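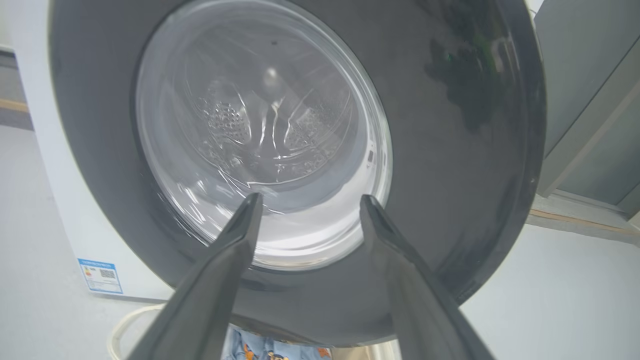

Notebooks > Flat > December

December, 9:40 p.m.
Ekow Agbeko

Second month in the Peravholm flat and the first evening spent on the washer as a subject in itself. It is a front loader in a white cabinet, with a dark gray ring around the door glass. I have been running it on one setting since I moved in, the one Ayala recommended on the phone: 60 degrees, everything together. The shirts have not benefited.

Notes for the record.

Label. There is one on the cabinet with colored bars, the energy rating type, and a QR code. I have not scanned it. The electricity here is billed with the rent, so the rating changes nothing I pay.

Drum. Stainless, perforated, with raised ridges for lifting the load. I turned it by hand through 12 full revolutions with the door open and listened. There is a faint tick once per turn at the same point. I went over the inside with my fingertips and a flashlight and found no coin, pin or wire. It could be a bearing or it could be the belt. I will listen again with a load in.

Gasket. Light gray rubber, thick. I pulled the lower fold back and wiped it with a cloth and diluted vinegar. The cloth came away gray on the first pass and clean on the third. The fold holds water after a cycle, so from now on the door stays open between loads.
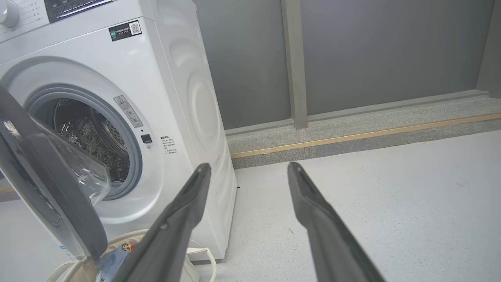

Panel and stickers. One dial and a dark display with small white markings. The printed instructions on the front are in Chinese, as is the warning sticker beside the door. I copied the heading and the first line by hand and will ask at the Clamska counter, where the woman on evenings reads it. Until then I am working from the temperatures and the order of the positions on the dial.

Cable. A white one is looped on the floor by the base and goes under the front corner. It should be lifted clear before the next spin. I have a hook and two ties somewhere in the Tradosthorpe box, which is still taped.

Level. Not done. The spirit level is in the same box.

Sorting. The light blue piece with the cartoon character on it goes in with the pale things at a lower temperature. Towels stay at 60. Shirts go separately from now on, half a drum at most, and get hung up the same hour.

Ran a short rinse, empty, 16 minutes by the kitchen clock. No water on the floor. The tick was inaudible over the pump.

Still to do: open the box, read the filter section once I have it translated, buy vinegar.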